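抄纸工作记录
2019年5月17日
Dillville 作坊，棉浆第二批

接着上一批写。上批的问题有两个：纸面黑点多，干了以后四角往上翘。这批主要对付黑点，翘角的事放在后面单独记。

原料还是 Annamalai 那边来的棉布边角，没有染过，颜色本身偏黄。上批偷懒，拆包以后直接剪了就泡，这批先在筛网上抖过一遍。抖下来的东西比想的多，主要是线头和碎棉籽壳，还有一些细灰。棉籽壳最麻烦，它在布里夹着的时候看不出来，打浆一打就碎，碎了以后一粒变很多粒，再想捞就捞不出来了。所以挑拣一定要放在剪布之前，不要指望后面哪道工序能补回来。

剪布尺寸：剪成比邮票稍大的方块。上次剪得长，缠在打浆机滚筒上，停机清了好几次。这次没有缠。缝线能拆的都拆掉，涤纶线打不烂，留在浆里就是一根硬丝，抄出来正好横在纸中间。有一包里混着两块带印花的，已经拣出来放架子下层，不要用进白浆。

蒸煮：碳酸钠，小火，锅盖留缝。水变成浅茶色以后换水，再煮，换到水基本清了为止。煮的时候表面有一层浮沫，浮沫里带黑渣，用细网勺撇掉。上批没撇，煮完一搅全回到布里去了。用的是搪瓷锅，锅沿那块掉瓷的地方已经开始生锈，下次要么换锅，要么用环氧补一下再用。铁锈进了浆，纸上会出褐色斑，和棉籽壳的黑点不一样，褐斑会慢慢往外洇。

漂洗到手摸不滑，pH 试纸显中性，停。

打浆：Redik 那台小机器，满负荷八小时，中间按高低档换过刀距。前半段刀距放宽，只把布打散；后半段逐步收紧。每次取样都是舀一勺浆放进玻璃罐，加满水盖上摇匀，对着窗看。还有成团的就继续打。最后一次取样，纤维在水里散得匀，像很稀的云，没有小结。这一罐留着了，贴了标签，放在水槽右边的架子上，不要倒。

机器声音在收紧刀距之后变尖，停下来看，是刀辊一侧的轴承缺油。加了油，声音下去了。机油罐和明胶罐外形太像，现在分开放了，机油挪到门后。

浆挤干后称重，干浆折算 289 克。全部用于这一批，没有留种浆。

黑点的检查办法改了一下。原来是等纸干透再看，那时候知道了也没用。现在打完浆先抄一张薄的小样，压在玻璃上烘干，放到白底上看。前提是白底本身得干净，否则看到的黑点不知道算谁的。
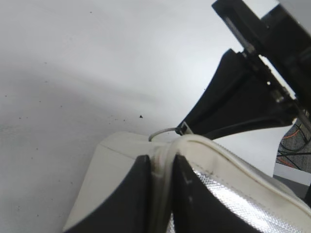 图一　白面上的零星黑点，中部一粒较大

今天就差点在这上面弄错。小样上看到几粒黑的，我以为布还是没挑干净，准备再过一遍筛。用软毛刷在小样上扫了一下，有些掉了，有些不掉。掉的是落灰，不掉的才是夹在纤维里的壳。以后凡是看点，先刷后看，刷完还在的再拿针尖挑一下，挑得动的也不算。记录表上加一栏，写“刷前”“刷后”，只按“刷后”判断。

白底每次用之前用湿的无绒布擦，等它干，再用干的擦一遍。不要用纸巾，纸巾自己掉毛。擦完用手背遮住斜射的光看一眼，再从另一侧看一眼，有的灰只有一个方向看得见。

按这个办法重新看过小样，结论是浆可以用，没有再过筛。

抄纸：大槽，清水加到刻度线下一指。浆分几次加，每次加完用木耙从底往上翻，不要画圈，画圈浆会往中间聚。用的是旧帘框，左下角压条有点松，抄的时候那个角滤水快，纸会薄一点。已经用铜钉补过，好一些，没有完全解决。

这批一共抄了 74 张。前面几张偏厚，因为刚加完浆，浓度高，手也没找到节奏；中间一段最稳；快收尾时槽里浆淡了，我补了一次浆，补完后又偏厚。正确做法应该是少量多次地补，每抄几张就补一小勺。这句话上一批的记录里也写过，没有照做。

伏纸：毛毡提前浸透再拧到不滴水。毡太湿，纸会往旁边滑，边上起皱；太干，纸不肯离帘。今天室内比较闷，毡干得慢，后半段就没有再补水。有一张伏下去时帘框一角先着地，纸上有一道斜的褶，单独抽出来回浆了。换毡时注意正反，起绒的一面朝上，纸上会带毛毡的纹，平的一面朝上就细。两种都有人要，叠的时候不要混。

压榨：螺旋压机，先轻压，等水不再成股流出来再加力。上批一开始就压到底，中间几张被水冲出了花纹。压完拆叠，用宽铲从角上起纸。

晾干用了两种办法做对比：

一部分贴板。刷平在木板上，干后自己离边。面平，靠板一侧光滑，另一侧稍毛。缺点是占地方，板也不够。

一部分夹在吸水布和瓦楞板之间，加风扇吹。快，纸两面差不多，就是翘角。翘角的几张都在靠风扇的一侧，应该是边先干、中间后干，边缩了中间还没缩。下次风扇调低一档，叠的四周用布条挡一下，到中途把整叠掉头。

晾房的湿度计读数和外面那只对不上，先以晾房的为准，回头用饱和盐水校一下。 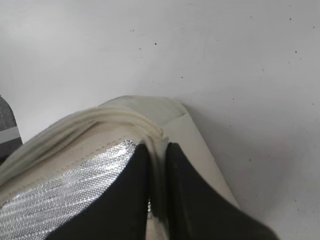
颜色这件事要定一个标准，不能再靠口头说“白”或者“偏黄”。这批没有漂，干了以后是布本来的底色，单看一张觉得挺白，和店里买的复印纸叠在一起就黄了。湿的时候更难判断，湿纸颜色深，透出毡的颜色。上图那件米白布面的东西和白色的面挨在一起，两样都可以叫白，放在一处就能看出布面偏黄。我们的纸也是同一个道理，旁边放什么，看起来就是什么颜色。准备从每一批里裁一条，贴在同一张卡纸上，写批号和原料来源，按顺序往下贴，卡纸收在抽屉里不见光。第一批的纸条还找得到，和这批的一起贴。

至于要不要漂，我的意见是不漂。双氧水漂过的棉浆手感发脆，而且多一道洗，用水太多。真要更白，应该从挑料上想办法，旧床单类的料比现在这种坯布边角白得多。可以问 Annamalai 那边有没有洗过的旧料，价钱多少。

施胶：明胶，Skoritier 的片状那种，先冷水泡软，再隔水化开，不能煮开。泡的时候容器要深，片子吸水后会涨起来。浸胶时几张一叠放进浅盘，用手掌轻轻往外推气泡，翻面，再推。提出来时捏两个角，慢提。胶液凉了会结冻，纸面就有一条一条的痕，今天后面几叠就有这个现象，把盘子坐到温水里以后好了。下次一开始就坐温水。

施胶后滴水试验，未施胶的一滴下去马上洇开，施过胶的水珠立得住，过一阵才慢慢进去。用钢笔写字，施胶的线条边缘干净，未施胶的起毛。蘸水笔在毛毡纹那一面会勾纤维，写小字还是得用光面。

留了一部分没有施胶，给做版画的用，她们要吸墨的。这一部分单独包，包上写“生纸”，不要和施胶的放一格，干了以后外表分不出来，只能滴水才知道，滴了水那张就废了。

成品分拣标准，照这样执行：
一、无洞、无褶、刷后无明显黑点，正品。
二、角薄或厚薄不匀，但平整，做信封和内衬。
三、翘角的喷潮重压一次，还翘的归到第二类。
四、其余回浆，回浆前把带褐斑的剪掉。

翘角的今天已经喷潮压上了，压板上放了石头，暂时不要动。

没有解决的几件事：
帘框左下角还是滤水快，考虑整条压条换掉。
打浆机轴承先观察，再响就拆。
搪瓷锅补不补。
水槽的下水滤网眼太大，细纤维跑掉不少，弯头那里已经有点堵。换细网的话排水会慢，可以做成两层，外层粗内层细，内层能取下来冲。
毛毡该煮洗了，有几块已经发硬，边上有霉味。

下一批计划在八月以前做，原料换亚麻和棉对半。亚麻难打，时间要加长，蒸煮也得重新试。先做小锅，小锅的浆不进大槽，只抄手帕大小的样。旧的亚麻茶巾已经有一袋，还没有拆边。

另：钥匙挂回门边的钩子上了，晾房窗留了一条缝，下雨的话要关。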